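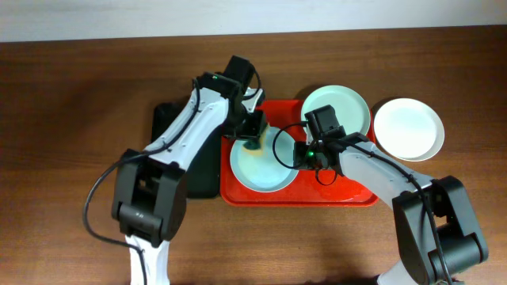
Yellow-brown stains on plates that won't wash off

Posted in Kitchen & Cleaning
Friday, March 1, 2019

I have a few pastel plates, bought as a set last November, and one of them has a yellowish-brown smear in the bowl of it. I had a curry on it and left it overnight. Dish soap and the soft side of a sponge take the grease off but the color stays. I wash up at the table on a tray because my sink is tiny, so soaking a whole stack is awkward. Is there something that works without scratching the finish? I don't know what the plates are made of. There is no mark on the back, only the word Fluven on the box they came in.

3 replies

rendcombe_kitchen
Find out the material first. Tap the plate with a fingernail. Ceramic rings a little, plastic or melamine gives a dull sound. If it is ceramic, mix baking soda with a little water until it is like toothpaste, spread it over the stain, leave it for 20 minutes and rub with a damp sponge. Use light pressure and go in circles. Rinse and look at it under a good light before you do it again. You may need two or three rounds on a stain that sat overnight.

If it is melamine, skip anything gritty and don't use chlorine bleach. Fill the bowl of the plate with warm water and a spoon of baking soda and leave it for a few hours. You only need to cover the stained part, so you can do that on your tray without a sink. Turmeric stains in melamine fade but sometimes a faint mark stays.

Urik70
put it in the sun. worked on my lunch box

dramani
The green scrubbers are too rough for a glossy plate if you press hard. I dulled two of mine that way, and after that they stained faster than before. Use a soft cloth or the yellow side of the sponge. Also scrape and rinse straight after eating, even if you don't wash up until morning. I paid 239 for my dinner set and that is the one rule in our house now.

Was this page helpful? 366 people said yes.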